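Print this article | E-mail this article

Skurnora wheel alignment rack

The Skurnora is a four-wheel alignment rack for passenger cars and light vans, made by the firm Kragh and used mainly in independent repair shops. It was designed by the engineer Povilas Zariņš as a lower-cost choice for garages that could not give up a full bay to a fixed pit. The rack is sold with a measuring unit, the Nostex, and a printed book of factory settings.

Design

The rack consists of two runways joined by a cross beam. Turn plates at the front let the steered wheels move freely while toe and camber are read, and slip plates at the rear do the same for the back axle. The runways must be level with each other before any reading is taken. Kragh supplies 2 spirit levels with each rack for this purpose, and the feet are adjusted with an ordinary wrench.
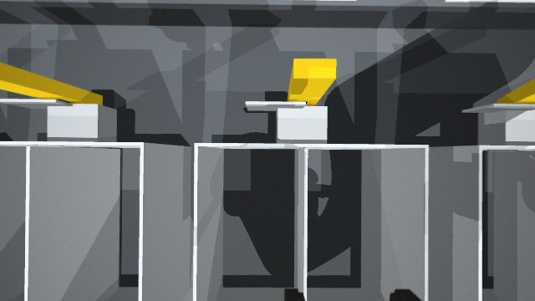 Computer rendering: three pale stands side by side, each with a small white block on top.

The Nostex unit is clamped to the wheel rim and compares its position with that of the opposite wheel. An earlier unit, the Nostard, relied on strings and a hand scale. It remains in use in some shops - mostly those that work on older cars - and spare clamps are still sold.

Use and upkeep

Tire pressures are set and the suspension is checked for worn joints before the car is driven onto the rack. The maker advises a calibration check after every 300 cars, and again whenever the rack has been moved. Turn plates are cleaned and greased each October in shops that follow the printed schedule. Part 149, the locking pin for the front plates, is the item most often replaced.

Production

The first batch numbered 400 racks. Later racks have wider runways but take the same plates and pins.

Page last changed 2023-09-26

Comments

torquewrench_dan: Do the wider runways fit the old cross beam? The article doesn't say.

M. Pell: They do on ours, but we had to buy longer bolts.

oldbay: Still using the Nostard strings. Slow, but I trust them.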